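### 4.2 Where things end up

I went into this study thinking I'd be writing about storage. I'd asked 37 households to keep a diary of every object they put down and later had to go looking for, and I figured the answers would be all cupboards and drawers. Six of those households dropped out before April (moving house, mostly), which left me with 31 and a very fat folder of diaries.

What people wrote about was benches. The kitchen bench turned up in 93 of the 116 "lost and found" entries, and it turned up for things that had no business with food — library books, a bike pump, school forms, one tuning fork. I've borrowed Shukla's word *futedness* for this, meaning the pull a surface has on whatever happens to be in your hand when you walk past it. I know the term annoys some readers. It annoyed Liam Dolan, who coded half the diaries with me and kept writing "just say clutter" in the margins!

I still don't think clutter covers it. Clutter sounds like a mess, and our diarists mostly didn't see their benches that way. One wrote that the bench was "where the house keeps its mind". Another said she could find anything on hers in the dark, then lost her reading glasses on it twice in the same week.

Music gear was the bit I hadn't expected. In homes with a learner, the instrument tended to live wherever practice got nagged about, and that was the kitchen far more often than the bedroom. Liam and I disagreed on how to code these. He wanted them under "in use" and I wanted them under "resting", so in the end we made a separate category (see Table 3) and both grumbled about it. Appliances we coded as fixed, whether or not anybody had cooked with them lately, and cloths and towels we left out altogether.

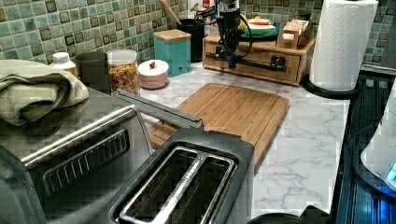
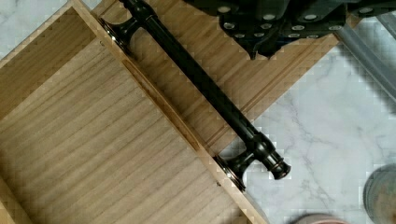

**Figure 4.** Fixed and resting objects: toaster oven and two-slot toaster (first photo); recorder across a wooden box (second photo).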